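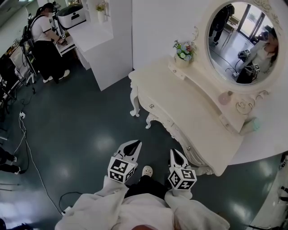
Kurlow Driver Card Reader
Roltden

Fleet compliance > Tachograph equipment > Card readers
Last updated: 8/30/21

The Kurlow is a desktop reader for digital tachograph driver cards. It copies the contents of a card to a computer, checks the file signature and saves the result in a folder chosen by the operator. It is intended for haulage and coach operators who download cards at a depot and do not need a reader in every vehicle.

The reader connects by USB and draws its power from the same cable. There is no battery and no separate mains adaptor. The cable is fixed at the reader end and is two metres long. A powered hub may be used, but an unpowered hub shared with other equipment can cause a download to stop part way through. If this happens the incomplete file is discarded and the card can be read again.

Operation

Insert the card with the chip facing up until it stops. The indicator turns amber while the card is being read and green once the file has been written and checked. Do not remove the card while the indicator is amber. A red indicator means that the card could not be read or that the signature check failed. The reason is recorded in the log, which can be opened from the Bernum utility.

Expired driver cards can be read in the usual way, provided the chip is undamaged. Workshop and control cards are not supported. A company card can be inserted to confirm its expiry date, but the Kurlow does not connect to the vehicle unit and cannot be used to lock in or lock out a vehicle. Operators who need vehicle unit data should order the Kurlow Download Key as well.

Software

Bernum is supplied with the reader and may be installed on two computers per licence. It stores files in their original format with the signature intact and names them by driver, card number and download date. It will also warn the operator when a driver's next download is due. The warning period is set by the operator and should be shorter than the legal interval.

Bernum does not analyse driving time or report infringements. Files can be passed to any analysis package that accepts standard driver card files. Automatic forwarding by email or to a network folder is set up under Transfer, and failed transfers are retried when the connection returns.

The internal log holds 3,000 entries. When it is full the oldest entries are overwritten. Downloaded card files are held on the computer and are not affected. Operators remain responsible for backing up these files and for keeping them for the required period.

Specification

Interface: USB, fixed cable
Cable length: 2 m
Weight: 134 g, including cable
Card types: driver (full read), company (expiry date only)
Indicator: single, three colour
Mounting: free standing, or by two screws (not supplied)
Warranty: 2 years, return to base

In the box

Reader, Bernum licence card, quick start sheet and cleaning card. Replacement cleaning cards are sold separately. Clean the contacts whenever read errors appear with more than one card.

Ordering and support

Orders from Romania and Moldova are handled by our distributor, Căpraru, where the contact is Lenuța Bucur. All other orders should be placed with Roltden direct. For quantity pricing, contact Maeve Madigan in sales. Technical questions go to Cornel Radu; please include the serial number from the underside of the reader and a copy of the Bernum log.

Related products

Kurlow Download Key
Kurlow Cleaning Cards
Bernum additional licence
Bernum network edition
Tachograph printer rolls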